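Open day at Hendside, July

Got there late, parking was a mess. Badge 108, coffee, straight to the chores bay. Question on my pad: can these things pack a bag yet?

Trirnedano had the bagging table. Two arms, cream bag with green straps. My kid does this job in four seconds.
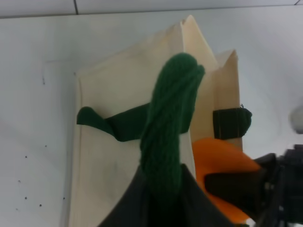
Close in at the bag, orange finger pad at lower right.

Geum-ok Ma runs the bay and talks fast. 200 tries a day, she says, and cloth is still the worst of it – it never sits the same way twice. Rigid boxes are easy, she's bored of them.

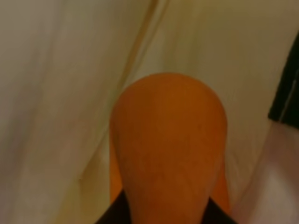
Orange piece between the black fingers, cream cloth behind.

Asked about speed. She laughed. Slow is fine for a store closing at night, not for a checkout line. Fair enuogh.

Also asked what happens with eggs. No eggs yet.

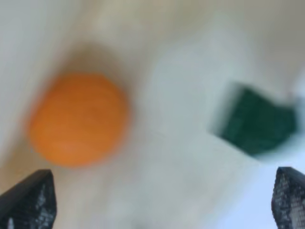
Handles and straps

The part I stayed for. Soft handles flop, so one arm has to hold the bag open somehow. Clelesska next door skips this and uses a stiff bin. Cheating a bit, but I'd buy that one first.

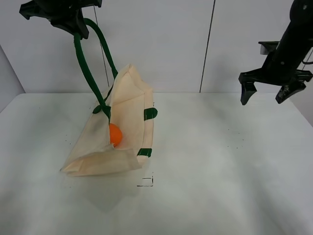 Mariama Asamoah

My take: shop floor before kitchen. Laundry is years off. Missed teh 3 pm talk, will try to get the slides.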